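Repotting, finally, and other bits

Quick one because I've got to be out the door by four and there's still dirt in the kitchen sink.

So the repotting. I've been putting it off since June, which as anyone who reads this knows is when I said I'd do it "this weekend". Then the Honda needed a water pump, then my sister's thing in Bosthorpe, then I just didn't feel like it. The plants didn't feel like it either by the look of them. The spider plant on the landing had roots coming out the bottom like it was trying to leave.

What pushed me over was the fern. Came home, picked it up to water it, and it weighed nothing. Tipped it out of the pot and there was no soil in there. All root. A perfect pot-shaped block of root with a bit of brown dust round the outside. No wonder the water was running straight through onto the windowsill (sill is wrecked by the way, going to need sanding, another job).

Anyway. Drove out to Gokenbridge for potting mix. Two bags in the boot and a third one I didn't need but it was on special. They've moved everything around in there again, the pots are where the bird seed was and the bird seed is God knows where. Stood in the queue for ages behind a man returning a hose. Also bought a little bag of perlite, because I keep reading that I should.

Now, tools. I own a proper trowel somewhere. I own two, I think. Could not find either. Looked in the shed, looked in the laundry, looked in the box under the stairs that's meant to be garden things and is mostly extension cords and one gumboot. In the end I gave up and went with the small stuff, the light plastic gear, and you know what, for indoor pots it's better. A big steel trowel in a small pot just breaks things. A scoop holds a sensible amount, you can tip it in round the edges with one hand while you hold the plant up with the other, and if you drop it on the floor it doesn't take a chip out of the tile. Ask me how I know about the tile.

Same with the bucket. For years I've mixed soil in the wheelbarrow, for house plants, which is ridiculous when you think about the amounts involved. A small bucket does two pots at a time. Mix in the bucket, scoop out of the bucket, empty the old dead stuff back into it when you're done and carry it outside. Rinse. That's the whole system.

And the spray bottle for settling everything in after. I used to go at fresh pots with the watering can and the mix would float up and over the rim and down the side and into the carpet. With a spray you can go slow. Few squirts, let it sink, few more, top up the low spots, then do a proper water later once it's all packed down a bit.
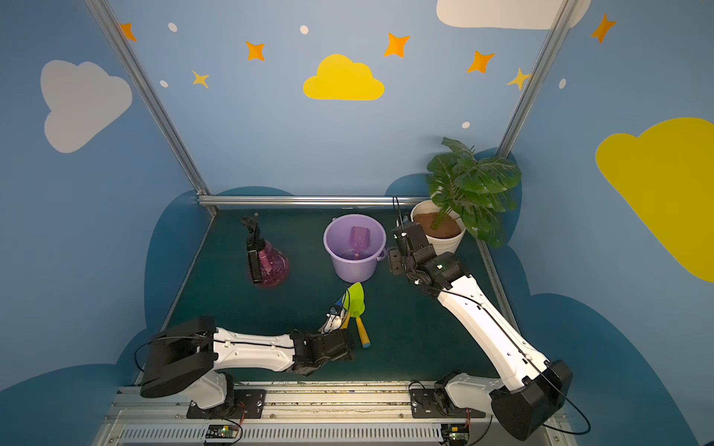
Jingyi Wan disagrees with me on the spraying, and wrote to say so after I mentioned it last time: a spray only wets the top centimetre and fools you into thinking the job's done, and I should be standing the whole pot in a basin until the surface goes dark, then letting it drain on the rack. She has kept a maidenhair fern going through two house moves so I'm inclined to listen. She also says misting ferns for humidity is a waste of an afternoon and I'd do better to group the pots together. OK. Grouped. They're all on the one table now and it looks like a waiting room.

I did try the basin way on the last two and will admit it's less fiddly. Still like the spray for the topping up part though, and for getting soil off leaves. Not giving it up. Spray first, basin second, everyone's happy.

Right, what got done, for my own records as much as anything because I never remember and then I'm guessing next year:

Fern - up one size. Cut maybe a third off the root block with the bread knife (sorry, washed it). Sulking but upright.

Spider plant - split in three. One back on the landing, one for the bathroom, one for whoever wants it, please somebody want it.

Peace lily - same pot, fresh soil, took off the yellow leaves. It flopped dramatically overnight and then got over itself.

The one I don't know the name of with the stripes - up one size. No opinion from it either way.

Jade - left alone. It's been in that pot since the old flat and it's fine and I'm not touching it.

Rubber plant - didn't fit on the bench, did it on the back step on newspaper, wind got up, newspaper went over the fence. Neighbour was nice about it.

The basil is dead. It was dead before I started. Moving on.

If you count the spider plant babies that's 11 pots I now have in the house and I'm calling that the limit. Writing it down here so you can all hold me to it.

A few things I'd do different. Put the newspaper down BEFORE opening the bag, not after. Soak the old pots first if you're reusing them, the white crust comes off so much easier. Don't fill right to the rim, leave a finger's width, I know this, I've known it since I was a kid and I still overfilled the first three and had to scoop it back out. And wear a mask or at least open a window when you cut the bag of mix, it's very dusty and it's got a warning on it for a reason. I did it with the back door open and held my breath like an idiot.

Also perlite. It gets everywhere. It floats. It's in the dog's water bowl. I don't know that I noticed any difference in the mix but I put a good handful in each so we'll see by spring. If the roots look better I'll take it all back.

Orest Melnychuk reckons on his page that you shouldn't repot in winter at all and should wait till things are properly growing, and he's probably right, he usually is about plants (not about paint colours, we've had that argument). But the fern wasn't going to make it to October with no soil. And the house is warm enough, the heater's been on since forever. I'll report back. If everything dies he can say so in the comments and I'll leave it up.

Feeding - no. Not yet. The bag says there's enough in there for a few months and last time I got enthusiastic and burnt the tips off everything. The feed I've got mixes up at 5 mL to the litre anyway and my measuring spoon has gone wherever the trowels went.

The clean up took longer than the job. It always does, doesn't it. Dirt in the grooves of the bench, dirt in the cutlery drawer which was CLOSED, a wet ring on the table where I stood the peace lily. Swept twice, mopped once, still crunchy near the fridge. All the small stuff got rinsed under the garden tap and it's going to live in the bucket from now on, scoop and bottle and gloves and the roll of twist ties, all together under the trough. If I write that down here it might come true. The kids' beach gear is going in a seperate tub so it stops drifting into mine, I've pulled three little rakes out of the potting mix this year.

Other bits while I'm here:

The tap in the bathroom has stopped dripping by itself. Not asking questions.

Finished the book about the lighthouse. Liked the first half. Somebody borrow it.

Soup recipe - yes I know, I promised it. It's on an envelope in the car. You need 500 grams of red lentils to start with and that's as much as I can remember off the top of my head, the rest to come. It makes a lot. Freezes well, dosen't thaw pretty but tastes the same.

Sent off for bulbs from the catalogue even though I said I wouldn't. Freesias and some of the little species tulips, which I've never had any luck with as it's not cold enough here, so they're going in the crisper for a few weeks first and everyone in the house has been told they are NOT ONIONS. Probably too late in the year to bother. Bothering anyway.

And if anyone local has spare terracotta, the medium size, chipped is fine, I'll swap you a spider plant. Or two spider plants. Leave them by the side gate, mind the step, the second paver's loose again.

Got to go, car's being picked up and I've still got soil under my nails.

Posted August 2004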